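**Compte rendu, point collecte de démonstrations, 11 octobre**

Lot concerné : manipulation de sachets plastiques (Listell, pour le client Rätsep)
Diffusion : équipe collecte, équipe apprentissage

**1. État du lot**

2 655 épisodes enregistrés depuis avril, dont 154 rejetés à la relecture. L'équipe apprentissage trouve ce taux de rejet trop bas pour être honnête. La collecte répond que les critères ont été appliqués tels qu'écrits. Il est relevé que ces critères n'ont jamais défini ce qu'est une prise réussie sur un objet souple. Le point reste ouvert.

**2. Vues du poignet**

Projection de quelques vues. Le sachet occupe une grande place, la pince peu. Plusieurs participants doutent qu'un modèle apprenne autre chose que la fenêtre, très claire sur toute la droite.
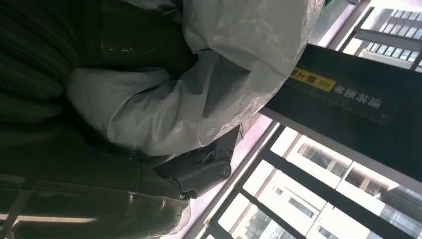

*Vue poignet : sachet froissé, segment de pince, fenêtres à contre-jour.*

Pavov propose de corriger l'exposition par logiciel. Accueil réservé : la même promesse avait été faite pour le lot précédent, sans mesure à l'appui. On demande une comparaison avant/après avant tout achat de licence.

**3. Étiquettes et repères fixes**

Le boîtier noir porte un autocollant jaune et l'inscription 清洁面朝上放置 (« placer face propre vers le haut »), avec une règle graduée imprimée dessous. Risque soulevé : la politique se cale sur ce repère très contrasté et ignore le sachet. L'argument contraire (« le réseau fera le tri ») n'a convaincu que son auteur.
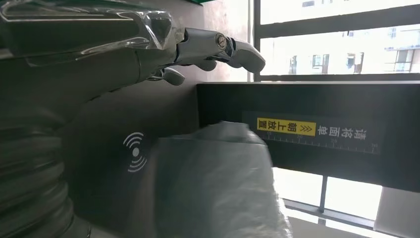 *Doigts articulés au-dessus du sachet ; boîtier noir et règle graduée à droite.*

Essai retenu : masquer l'étiquette sur la moitié des épisodes à venir et comparer les deux moitiés. Si l'écart est nul, on le dira aussi.

**4. Annotation**

Rorus livre les annotations avec deux semaines de retard. Les libellés « saisie » et « contact » sont employés l'un pour l'autre. La collecte juge la différence sans importance ; désaccord de l'équipe apprentissage, inscrit à sa demande.

**5. Décisions**

- Pas d'augmentation du volume tant que le point 1 n'est pas réglé.
- Relecture croisée des épisodes rejetés par deux annotateurs.
- Stores baissés pour une série témoin, mêmes sachets, même poste.
- Le chiffre de réussite annoncé à Rätsep est retiré de la présentation jusqu'à vérification.

Prochain point à fixer après réception des annotations corrigées.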